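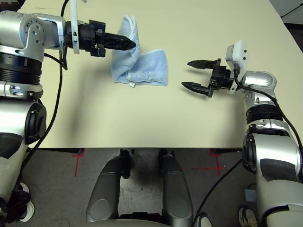
Máté Szabó wrote to me after my last column that he would trust a towel-folding result a good deal more if the paper told him what happened to the towels that did not get folded. I have been carrying that remark around since April, and I think he put his finger on something that those of us who write about robot learning (and those of us who do it, and I have a foot in both camps) have been a little too polite to bring up at dinner.

Let me start with what I like, because there is a lot of it. The Skenwood group trained their two-arm folding policy on 1,377 demonstrations, which is a modest pile of data by the standards people brag about these days. They then ran it on towels the policy had never met, dropped on the table any old way, and they reported how often it got to a finished fold. I read the paper twice on a train and was charmed both times. Terry cloth is a miserable thing to ask a robot to handle! It bunches, it stands up where you want it to lie down, it hides its own corners, and two fingertips that can pick up a bolt all day long will pinch three layers when you wanted one. Anybody who has tried it will read that success rate with real respect.

And yet. The headline number comes from 50 trials, and each trial is marked yes or no. A towel folded neatly in four moves is a yes. A towel that got nudged, dropped, regrasped, smoothed, dropped again and finally folded just before the clock ran out is also a yes, and it sits there in the table looking exactly like its tidy cousin. On the other side, a towel that was one tug away from done counts the same as one that went over the edge and onto the floor. I don't believe anyone at Skenwood was hiding anything. They scored it the way we all score it, and I have scored mine that way too, more than once.

What I would love to see, and what Máté was asking for I think, is the middle. Tell me how many times the arms let go and tried again. Tell me whether the second try was any different from the first, or whether the policy just went back to the same spot and closed its fingers on the same bunch of cloth, which is a thing I have watched my own policies do until I had to go get a coffee. A method that fails and then does something else is a different animal from a method that fails and repeats itself, even when the two come out with the same percentage at the bottom of the page.

The folks at Pirkness did a version of this a while back, and I don't think they got enough credit. They went through 3,533 grasp attempts by hand and put a label on every one: clean, too many layers, slipped, missed, blocked by the other arm. It must have been dreadfully dull work. But that table taught me more about cloth than any success rate I've read, and it changed what we did in our own lab the very next week. We had been sure that our trouble was seeing the corners. Going by their labels, and later by ours, a great deal of it was layers. We had spent most of a winter on the wrong problem, bless us.

Now, I've heard the objection, and it's a fair one. Labeling takes people and time, small labs have neither, and a reviewer with nine papers on the desk wants one number to compare. Kudo, who shares my office and my kettle, says that if you ask for a failure table you'll just get a worse paper a month later. Maybe so. But nobody needs to label thousands. Fifty trials is an afternoon of video, and you were going to watch it anyway.

Flundell has started putting all of its evaluation video online, bad runs included, 1,034 clips at last look. I sat down to watch a few with my lunch and was still there at three o'clock. In one of them the left arm holds up a fold so patiently while the right one closes on plain air, over and over, and I found myself rooting for it out loud. I learned something from that clip, too: the timing between the arms was off well before the grasp was. You could never get that out of a yes or a no.

So, Máté, I'm with you. I've asked my students to keep their unfolded towels in the next write-up, and I'll post the table here when they're done complaining about it.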